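Tirna Adjustable Desk Frame, Manual Crank Version: Review After Five Months

I bought the Tirna frame in August, when I moved my work corner from the kitchen to the small room at the back of our apartment. Before, I was working on a dining table from my grandmother's house, built in 1924 if the paper label under it is correct. It is a beautiful table and it is much too high for typing. My shoulders were telling me this every evening.

I did not want an electric desk. I have used one in an office and it was fine, but at home I have one wall socket in that room and it is already busy. The Tirna has a hand crank, which folds under the top when you do not need it. Ernidard sells it as a frame only, so you must bring your own table top. I will write first about putting it together, then about daily use, and then about the things I do not like.

The box is heavy. I could move it along the floor, but I could not carry it up the stairs alone, and my neighbor helped me. Inside, the legs and the feet are packed in separate cartons, and the screws are in small bags with a letter printed on each bag. The letters are the same as in the instructions, except for bag F, which the instructions call E on one page and F on the next page. I lost some time there. If you have this frame, bag F is for the feet.

You need your own screwdriver. The hex key is included and it is of good quality, but the screws which go into the table top are normal cross screws, and there are many. I made small holes first with a drill, and I recommend this to everybody who uses a hard top. Mine is a white one from Caron, bought separately. It was the cheapest of the tops that were wide enough, and it cleans well with a wet cloth.
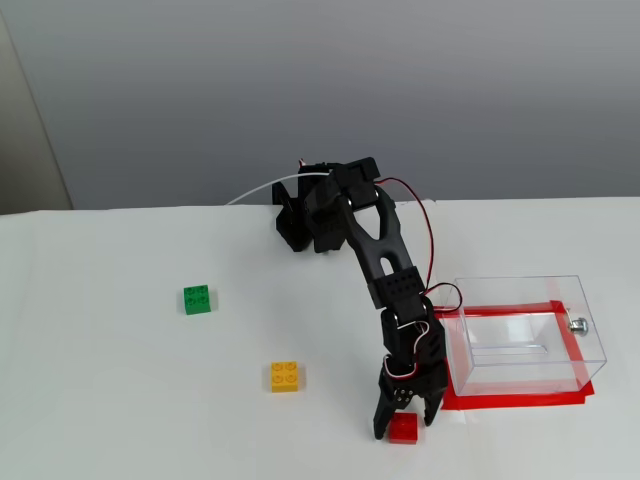 Review by the editor of the Home Workroom pages
January 2026

Now the crank. From the lowest position to the highest it needs a lot of turning, and I would not like to do it many times in one day. I change the height two times: up after lunch, down again before the last hours of work. For this use it is good. The movement is smooth going down, and a little heavy going up when both my screens are on the desk. There is a soft clicking sound inside the left leg, always at the same height. I wrote to the shop about it and they answered the next day that it is the gear passing over a joint and is not a defect. It has not become louder, so I believe them.

Stability was my biggest question before buying, and I could not find a clear answer in other reviews. In the sitting position the desk is firm. I can lean on it with both elbows and the screens do not move. In the standing position it shakes a little from left to right when I type fast. From front to back it is almost without movement. For writing and reading this does not disturb me. If you draw by hand while standing, you will probably feel it more, and I would look for a frame with a cross bar between the legs. The Fera model has such a bar, but it also takes away space for the knees, and I sat at one in the shop and hit my leg on it immediately.

The width of the frame can be changed, and this is for me the best part. My room is narrow, and most desks which I looked at were either for children or for a big office. I set the frame to fit a top of 1200 millimeters and there was still adjustment left on both sides. You must do this before you put the top on. The instructions say it in one short line at the end, which is the wrong place for it.

Some words about the feet. They have rubber pads which you can turn to make the desk level. My floor is old and goes down toward the window, and I needed almost all the height of the pads on that side. After the first week one pad had turned back a little and the desk was rocking. I put a thin ring of plumber's tape on the thread and since then it stays in its place. The pads leave no marks on the wood floor.

There is no cable tray. Ernidard sells one for an extra price, and I find this not very friendly, because a desk that goes up and down needs its cables to be held. I used a simple metal basket which I had from the kitchen, with four hooks. It looks less nice, but under a desk I do not see it.

What I do not like: the crank handle is gray plastic and the rest of the frame is painted steel, and in the hand you feel the difference. The handle has a little play in it. Also there is no scale on the legs, so you cannot return exactly to your good height. I made two pencil lines on the inside of the right leg, one for sitting and one for standing. The paint is matte and takes the pencil well, and it also takes every fingerprint. And the instructions should be corrected, as I said.

Price: I paid 200 for the frame on sale, without the top. The electric model from the same maker was much more, and I would have needed an electrician for another socket too.

I would buy it again for a small room and for one person who changes the height a few times in a day. For two people of different height who share the same desk, I would take the electric one. My grandmother's table is back in the kitchen now and we eat on it.

My rating: 4 of 5

Good: adjustable width, firm when sitting, smooth crank, clean packing
Less good: no scale, no cable tray, plastic handle, mistake with bag F in the instructions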